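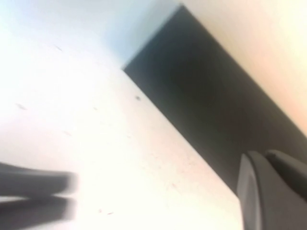
The white table, with a dark gray edge alongside.

Carnley started with one long afternoon of coffee, when Evangelia Nikolaidis and Lukian Kovalchuk decided that people deserved a nicer place to keep their things (and a nicer way of putting them away!). We've grown to a team of 37 now, and we still love a good case, the kind you open up on a table and fill slowly, with everything where you want it. 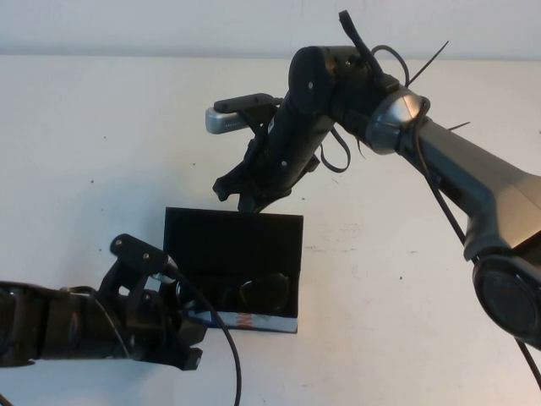 An open black case on the tabletop.

Our Brostville workroom is kept plain on purpose, with pale tables and plenty of light, and if you find a crumb or a scuff here and there, well, we do work at them all day. Orysia Shevchuk looks after orders and will happily talk you through sizes for as long as you like. Come by any morning in September and say hello.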